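Ticket 8943: planner treats two nested cups as one tall cup
Project: Rekbridge cell software
Component: perception / grasp planning
Status: open, workaround in place
Opened: Jul 6, 2023

Summary
When one cup is sitting inside another, the Plarnard segmentation node returns a single object with a height no cup has ever had. The planner believes it, as it believes everything, and works out a place pose for a cup of that size. Single cups are fine.

Steps to reproduce
1. Start the cell with the default cup config.
2. Stack one cup in another of the same colour.
3. Call the sort task and watch the object list.

Expected: two objects, the upper one marked as nested.
Got: one object, confidence 89. It has never been so sure of anything.

Log
[perception] 1 object, class cup, conf 89
[planner] place pose found, 13 candidates rejected
[planner] WARN height outside class limits, continuing

That last line is my favourite. The limits exist, we check them, and then we carry on anyway.

Comment 1
Turned on the rim detector from the Değirmenci branch. It finds the inner rim on mixed colours and loses it when both cups are the same shade. Lowering the edge threshold from 73 to 43 brings the rim back, along with several rims in the tabletop.

Comment 2
Not a calibration fault. I redid the wrist calibration twice to be certain – same answer, less afternoon.

Comment 3
The height warning now stops the plan and asks for a fresh look from the wrist camera. Slower, but the place pose is no longer nonsense. Still to do: stop the tracker merging IDs when one cup partly hides another from the fixed camera. Osusitz had a similar merge bug in March and closed it as "cannot reproduce". I can reproduce it before my tea is ready.

Comment 4
Wrist view and fixed view attached. Please test any fix against both before touching the status field.

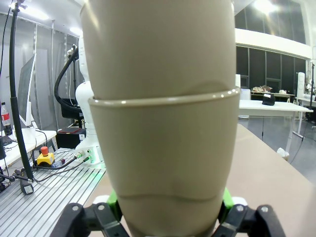
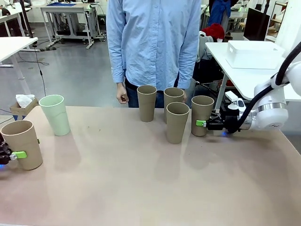
Attachments: wrist camera, stacked pair in the gripper (first); fixed camera, cups on the table with both grippers holding one (second).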